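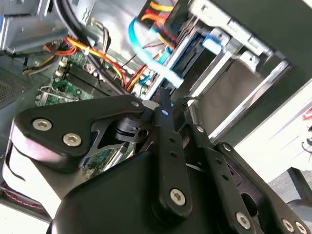
Cell Notes: Finger and Linkage Service on the Teardown Arm

The desktop teardown cell at Sutherland was stopped for its scheduled gripper service on January 27, 2023. The cycle counter read 1,315 since the last full service in April. Nothing had failed. The arm had begun to land a little off at the drive latch, and the log showed 11 retries at that station over the final week, up from a normal count of one or two.

The gripper is the Odidis linkage type, with flat plates and hex-socket screws throughout. Most of the wear is in the pivots. The plates themselves rarely need attention unless the gripper has been driven into a case wall.

The work was done in this order:

Park the arm clear of the fixture and lock out the air and the drive power. The Inus controller holds its position table with the drives off, so there is no need to save it first.

Take each linkage through its travel by hand. Feel for play at the upper pivot before the lower one. On this unit the left side was tight and the right side had a small amount of side-to-side movement.

Back out the pivot screws on the loose side, clean the threads, and refit with medium threadlocker. Bring them up evenly. A screw that is run down hard while its neighbor is loose will pull the plate out of line and the finger will close at an angle.

Check the center finger for straightness against a flat bar. Look at the row of holes first; bends tend to start there. Ours was straight and went back on.

Wipe the wrist camera window with a dry lens cloth. Do not use the bench solvent. It leaves a haze that the latch-finding routine reads as low contrast.

Total time was under two hours, including the wait for threadlocker to set.

Re-teaching the approach

Any time a pivot is opened, the taught points inside the case have to be checked again. The error at the fingertip is larger than the error at the pivot, and the room inside a desktop case is limited. Power leads are the main hazard. They cross the board at whatever height the last owner left them, and a fingertip that comes in low can pick up a loop and drag it toward the drive cage.

The approach was re-taught at reduced speed in three passes. The first stopped well above the board. The second went to latch height with the gripper open. The third closed on nothing and backed out along the same line. The retreat matters as much as the approach, and it is the move most often skipped.

One parameter was changed. The clearance height over the cable area is now 6 mm higher than before. This adds a short delay to every case, which we accept. The Dendar cell has run with the higher figure for some months with fewer cable snags on record.

Checks were then run on an open Dell chassis with the memory slots empty and the lever at the CPU socket raised. A raised lever is a useful test condition. It stands up from the board, it reflects light into the wrist camera, and a path that passes it safely will normally pass a closed one.

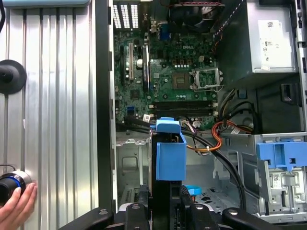 Settings and Intervals

Pivot play: check every 392 cycles. The old interval was tied to the calendar and let too much wear build up during busy periods.

Pivot screws: mark with a paint pen after tightening. A broken paint line can be seen from the operator side with the guard closed.

Clearance over cables: use the new value on all desktop programs. Small form factor programs keep the old value until they have been tested – the case wall is closer and the extra lift may not fit.

Hands in the fixture: only with the arm in hold-to-run mode at reduced speed and the enabling switch in use. This applies to steadying a part during a check as much as it does to loading.

Spare parts: one set of pivot screws was used. The spare center finger is still in its bag in the cell cabinet, second shelf.

Retry counts at the latch station will be read again at the next pivot check and entered on the same sheet.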